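Onberg Extends Trial of Service Machines in Homes and Shops

PLARNGATE, 5 February 2025. The Onberg Institute has extended its study of machines for household and shop-floor chores until July, after a first round of work gave mixed results. The study is run with Calia, a cleaning contractor, and Tarawneh, a chain of hardware stores.

The trial asks whether a single arm with a gripper can take over small jobs now done by hand. In private homes these include folding towels, loading a dishwasher and wiping counters. In the stores, the machine is asked to restock low shelves, sort returned goods and hold long parts steady while a worker fastens them.

The institute recorded 2540 attempts in the first round. Shelf work went best, with up to 70 percent of attempts finished without help from staff. Folding was the weakest task. Of the 11 chores on the list, the institute considers 3 ready for longer use under supervision, all of them in the stores.

"A shop floor can be arranged to suit the machine. A kitchen belongs to the family that lives in it," said Lies Hendriks, who leads the study. She said that speed remains a concern in both settings and that the institute will not recommend unsupervised use in homes at this stage.

The second round will give more weight to work with rods, beams and brackets. Much of this is rehearsed in computer simulation before a machine is brought to a store. 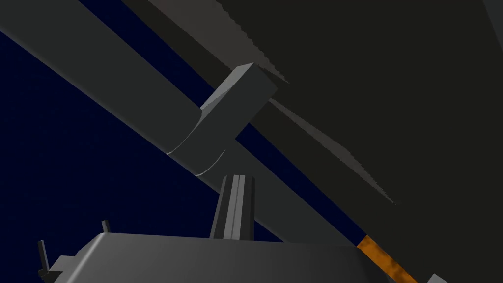

Calia will continue to provide trained staff to oversee the household sessions. Tarawneh has agreed to make two more stores available outside opening hours, and its employees will be asked to record each time they have to step in. No jobs will be changed as a result of the trial, the company said.

Households in the Plarngate area that wish to take part may apply in writing to the institute. Results of the second round will be published after the study closes.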